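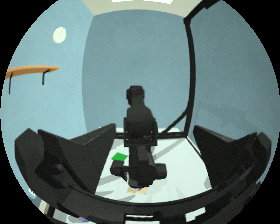
# About us

Hello! I'm Sosina Asfaw, and I look after the practical side of things at Pendeck, which mostly means I get to say whether a machine has done a job properly or made more work for somebody.

We're a small firm in Clondodgate. Venla Huttunen and I started it in March, three years ago, after a long argument over a sink full of mugs. She thought a robot would be clearing up after our lunches within five years. I thought I'd still be doing it myself (I still am, Venla). We couldn't settle it, so we rented a unit and began finding out.

What we do is fairly plain. People come to us with a chore – packing boxes, laying out parts, putting stock back where it lives – and ask whether a robot can take it on yet. We build the job in simulation first, try it over and over with two arms at a bench, and then tell them what we think. Quite often what we think is "not yet", and we'd much rather say so before anyone has spent their money.

## So, can they do the chores?

Some of them, a bit. Picking up a block and setting it on a pad of the right colour sounds like a toddler's game, and I did laugh when Joni Lahtinen first showed me his plan for it. But so much of tidying is exactly that! Find the thing, get hold of it, put it where it belongs, leave everything else alone. 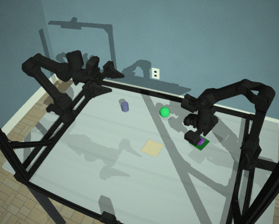 The trouble starts when you ask for the same thing in a real kitchen. Things are soft, or wet, or stacked on top of each other, and somebody has moved the bin. Folding a fitted sheet is still miles off in my view, though Joni gets cross when I say so.

Shop floors are kinder. Last year we looked at a kitting job for Juntunen, who make hinges and door closers up at Horkholm. Their rule was that a robot had to get 70 trays right in a row before they'd let it near a real order. It managed 30 in our simulation and then put a bracket in upside down. They kept their packers, we kept working on it, and they've asked us back for another go.

## Who's here

Venla runs the place and writes most of the software. Joni sets up the tasks and decides what counts as a pass, and he is very strict about it. Ville Kemppainen joined us from a furniture workshop and knows what a shift on your feet feels like, so he's the one who visits customers and watches how the job gets done now. Raili Turunen does the accounts two mornings a week and answers the phone if she's passing.

If you've got a chore you're sick of, at home or at work, do write and tell us about it. Small and boring is fine. We'll want to know what gets picked up, where it goes and how often it goes wrong when a person does it. A rough sketch on the back of an envelope helps too, and Ville collects them.

Page last updated 19 May 2024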